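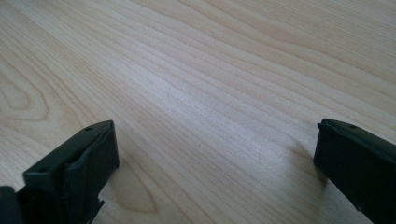 Week 7: What the quote leaves out

Reading for Monday: the Nalgate case, first half only. Caroline Rotich takes the seminar.

The arm is the cheap part. Well, it's the part with a price on it. Nalgate budgeted for one arm and one gripper, got both approved in November, and then found they had bought nothing to bolt them to.

Lines people forget:
Finger pads. They wear, and they peel sooner than the supplier's brochure suggests. Budget 3 sets per gripper per year.
Spare fingers. Someone will drive a pair into the table, usually while showing a visitor round.
The table. It has to be flat and stay put. The one from the canteen does neither.
Staff time. Nalgate allowed 11 hours for setting up and used 120.

Lead times go in the plan as well as prices. A gripper that arrives in spring is no use to a winter trial, however good the discount.

Exercise: redo the Nalgate budget on one side of paper. "Miscellaneous" may appear once. Hand in to Houda Belkadi, stapled.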